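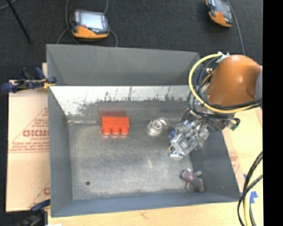 Peiyu Han had always understood, she told me over the second pot of tea, that a sourdough starter was meant to be a bit of a nuisance, and that if yours behaved itself you probably weren't feeding it enough. I had come to Cukow for the bread fair, you see, and had meant to stay only until lunch on the Sunday, but one conversation about rye led to another (they do, in that town!) and by four o'clock I was still in the back room at Troreck with my coat on the chair and crumbs all down my front.

The fair began with 78 loaves on a trestle in the church hall. This June the bakers brought 523, and the queue for the seeded ones went past the chemist and halfway up the hill. People come with their own bags and their own opinions, and they'll give you both if you stand still long enough. I was told firmly that caraway belongs in everything, and then, by the very next person, that it belongs in nothing at all.

What I loved best was the swapping. You bring a jam jar of your own starter, you write its name on the lid, and you go home with somebody else's. Mine is called Solanki and it came wrapped in a tea towel, smelling of apples and faintly of beer, with instructions to feed it 600 grams of flour over the first week and to keep it well away from the window. It sat on my lap all the way home on the train, and I'm afraid I talked to it.

My first loaf was flat as a slate. The second rose beautifully on one side, and we ate it with far too much butter, still standing up in the kitchen.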